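Clilteo Storage - Fixtures and Perforated Panels
Periodic inspection checklist, December round
Inspector: Arlindo Medeiros
Reviewed by: Ifeanyi Onuoha

1. Panel fixing
Mounting screws present and tight - OK
Gap to wall even along top edge - OK
Comment: one screw at the lower corner took a quarter turn. Recheck next round.

2. Panel face
Surface free of dents and sharp burrs - OK
Finish intact around holes - OK
Comment: inspect from the side with a hand lamp. Glare on the pale green finish can hide chipping when viewed straight on.

3. Perforations
Holes clear of dust, tape and broken hook ends - see comment
Solid band free of added drill holes - OK 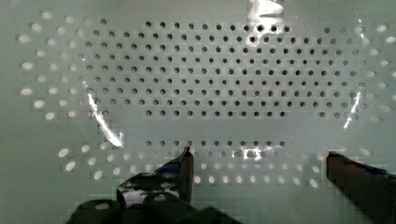 Item 3. Staggered perforations, solid band and short row beneath it.

Comment: hole field wiped down with a dry cloth after inspection. Do not use compressed air - it drives dust behind the panel. Holes read dark or light depending on what is behind them, so color alone is not a defect.

4. Load
Load label legible - NOT OK
Hooks seated fully - OK
Comment: label reference 1567 is worn and the last digit is hard to read. Replacement requested from Sevilen. Until it is fitted, keep heavy items on the floor rack.

5. Access
Clear space of 600 mm in front of panel - OK
Comment: carton moved to bay 2 during inspection.

Open actions: item 4, label. Item 1, recheck screw.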